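Kos Ballot Transfer Case
Condiseck / Election Supplies / Transport and Storage
Item: Kos, large, with seal kit
In stock. Ships from our warehouse in closed carton.

The Kos is a lockable case for carrying voted paper ballots from the polling place to the office of the town or county clerk. It is made for municipal elections, where the same case must often serve for early voting, for election day and later for the recount.
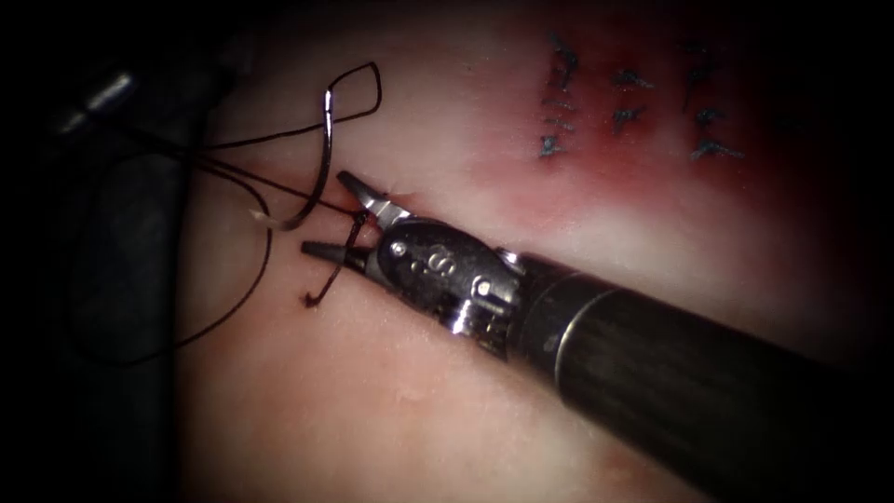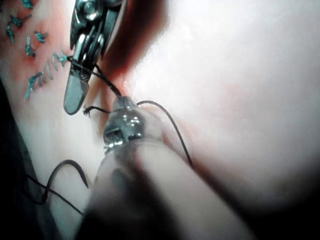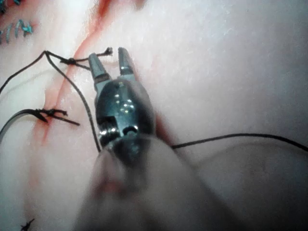
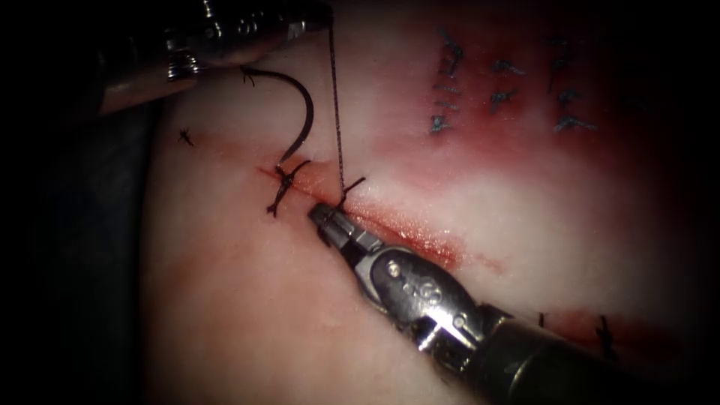 The Kos closes with a hinged lid, a key lock and a thread seal, and the thread seal is the part about which clerks write to us most. The thread goes through the eyelets on both sides of the lid and ends in a numbered tag. We make it in black, and the lid strip under it is off-white. The eye finds a thin black thread on a pale surface easily, and a poll worker at the end of a long day needs the same contrast. If the thread has been cut and knotted again, the knot stands out against the strip. With the gray thread of our older case, the Vadusel, it was necessary to look twice.

Capacity
The large Kos holds 1,598 ballots of letter size, laid flat. Folded ballots take more space, and we advise you to test with your own paper before you order for all precincts. Ballots of legal size do not fit flat in this model.

Weight and handling
Empty, the case weighs 22 pounds. It has a handle on each short side and wheels under one end. When it is full, please let 2 people lift it into the car. The wheels are meant for floors and sidewalks. On gravel it is better to carry.

What is in the carton
Kos case, large
Keys on a ring
Seal kit with black thread and numbered tags
Seal log, printed on paper, with lines for both signatures
Label holder for precinct name
Instruction sheet in English and Spanish

Seal numbers
Each tag has its own number, printed on the tag and again on a stub that tears off. The stub stays with the poll manager and the tag travels with the case. If your state asks for witnesses from both parties, there is room for their initials next to the number. The rules for seals are different from state to state — please ask your election authority what they accept before you use ours. We can send a sample tag to them directly.

Opening the case
Read the number aloud, compare it with the log, and only then cut the thread. Do not pull on it. The thread is strong and may bend the eyelet. Small scissors are enough. The cut seal should go into the envelope at the back of the log.

Storage between elections
Keep the case dry and with the lid a little open, so the gasket does not stick. Cases can be stacked when they are empty. The keys should be in another room than the cases. Unused seals have no expiration date, but it is a good practice to record which numbers are still in the drawer.

Spare parts
Seal kits, locks, wheels and gaskets are sold separately. The lock is made for us by Steron and is the same one as on the Vadusel, so towns which have both models may order them keyed alike. Please write this on the order, it cannot be changed afterwards.

Price
A set for a small municipality, with cases for all precincts and one seal kit for each, is $2,959. For single cases and for larger counties we prepare an offer. For delivery before a primary in June, please order in early spring.

Questions
Orders and offers: Maya Fakhoury
Locks, spare parts and repairs: Benoît Lecomte
Both can be reached through the contact form. Please mention the name of your town and the number of precincts.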